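How do I get scuff marks off the inside of a big gray bin? (and is tape on the seam a bad idea)
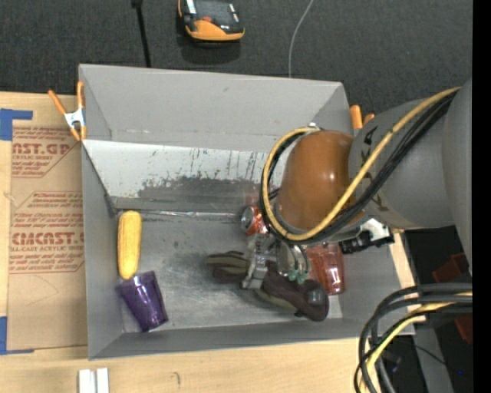 The bin on the table. Scrapes are worst on the sloped panel at the back.

Asked in Storage & Cleaning, November

Hi all, first time posting in this section, usually I just lurk in Gardening. I have a big gray open-topped bin that we use as the catch-all for toys and stray stuff in our playroom. It gets everything thrown in it: play food, plastic cups, cans, whatever was on the floor at 8 pm. It started out nice and even gray and now the inside looks terrible. The slanted panel is the worst, it has dark gray scrapes and thin streaks running up and down near the top, and then one wide dark patch lower down. The floor of it is metallic looking and scratched all over. The far wall isn't bad, only a few faint scuffs.

So far I've tried dish soap and warm water (nothing), a magic-type eraser (took off a little of the gray smudging but the streaks laughed at me) and some Wemlow spray my sister had left over. The Wemlow smelled great and did zero.

Two questions really:

1. Are these marks ON the surface or are they IN the surface? How do I tell before I scrub a hole in it?

2. There's clear tape along the seam where the slanted panel meets the floor. I put it there over the summer so crumbs and grit would quit getting stuck in the crack. It has held up fine but it's shiny and you notice it. Should I pull it and use something else? And will it leave goo?

I'd like to keep the bin if I can. It's a good size and it lives on a light wood table so the kids can reach in, which also means everyone who comes over sees straight into it. Thanks in advance!

– Golshifteh Mohammadi

3 answers

Answer from tubs_and_totes (marked helpful by 50 people)

Fingernail test! Wipe a streak clean, let it dry, then drag your fingernail across it sideways. If your nail glides over it, it's a transfer mark, meaning something harder or darker rubbed off on the panel. If your nail catches, it's a scratch and no cleaner is going to do anything.

From your description I'd guess you have both. Metal cans are terrible for this – they leave gray lines on anything pale, same thing that happens to white sinks. I had a tote I kept canned goods in and the inside looked like somebody had gone at it with a pencil.

For the transfer marks, make a paste of baking soda and a few drops of water and rub in small circles with a damp microfiber cloth. Go light. Try it in a corner first and check in good light that it isn't dulling the finish. Rinse, dry, look again, repeat if it's getting better. I usually need three rounds. Skip steel wool completely. I used it once and made a haze I could never get rid of.

The real scratches on the floor you can smooth a tiny bit with very fine wet sandpaper, 2000 and then 3000, but on a surface that size it would take you a whole afternoon and I don't think I'd bother. Cut a piece of felt or a thin rubber mat to fit the floor and forget about it. You'll get less clatter too, which with kids, wow, worth it all by itself.

Answer from Grarkell_fan

Get a new one, they're cheap.

Answer from mudroom204

Chiming in on the tape since that part got skipped. If it's still flat and not lifting I'd leave it till it starts to yellow or curl. When you do pull it, warm it with a hair dryer on low and peel back slowly, nearly flat against itself. Any goo comes off with a bit of cooking oil on a paper towel, leave it five minutes, then dish soap so the next thing you put down will stick.

For a replacement I like a thin bead of clear silicone. Mask both sides of the seam with painter's tape, run the bead, smooth it with a wet finger, pull the painter's tape while it's still wet. Then keep the kids out of it for a full day (good luck). It won't be invisible but it's duller than tape and you can wipe right over it. I did the boot tray in our mudroom that way two winters ago and it's still good. I used the Hashemi one from the hardware store but I think any clear kind for kitchens and baths is the same stuff.

One thing though, if you're going to put a mat in like the first answer says, do the silicone first and let it cure, otherwise the edge of the mat gets glued in. Ask me how I know.

Comments on this answer (2)

Golshifteh Mohammadi: Thank you both!! Did the fingernail test and the dark patch is all on the surface, the thin streaks are about half and half. Baking soda tonight. Leaving the tape alone for now.

tubs_and_totes: Good point on doing the silicone first, I hadn't thought of that. Golshifteh, if the paste stalls out on the dark patch try Tesisis cream on a damp cloth, same rules, corner first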